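Equipment Planning Coordinator – Robotic Sorting
Zuccaro Packing Services, Kirnden

Posted July 1, 2023

Zuccaro invites applications for a fixed-term position supporting the purchase of automated sorting equipment for its mixed snack lines. The appointment is for 15 months, with a start date in August. The position reports to the head of operations and is based at the Kirnden site.

The company has approved a first round of spending on three sorting cells, to be delivered under the Brulen program. Before orders are placed, each supplier's arm, gripper and camera package must be assessed on the same bench task: picking up packaged goods and placing them in the carton marked for that product. Labels on the trial cartons are handwritten in Chinese.
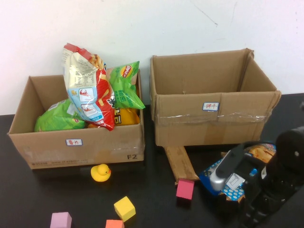
Bench sorting task with cartons for potato chips and biscuits.

The coordinator will be responsible for the following:

Preparing a five-year cost plan for the cells, including spare gripper fingers, cameras, service contracts and operator training.
Drafting technical requirements and requests for quotation, and keeping a written record of all supplier replies.
Arranging bench trials with the engineering group and reporting the results in a form that can be used for budget decisions.
Advising on floor space, power supply and delivery dates at Kirnden.

Particular attention will be given to wrist cameras. Glossy packaging and reflections from overhead lighting remain a concern, as does image blur. 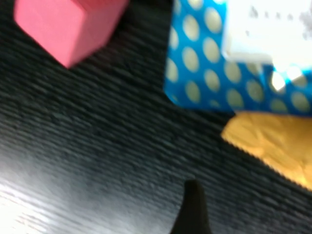

Quotations for cameras should therefore be compared on shutter type and low-light performance as well as on price. Lighting is budgeted separately – applicants should be prepared to explain how they would divide costs between the two.

Applicants must have at least three years of experience in equipment purchasing or production planning. Knowledge of the Zovora planning system is desirable. The ability to read Chinese is an advantage but is not required.

Applications should include a résumé and a statement of no more than 200 words describing one equipment purchase the applicant has planned. Materials should be sent to the Zuccaro personnel office, quoting reference 13. Incomplete applications will not be considered.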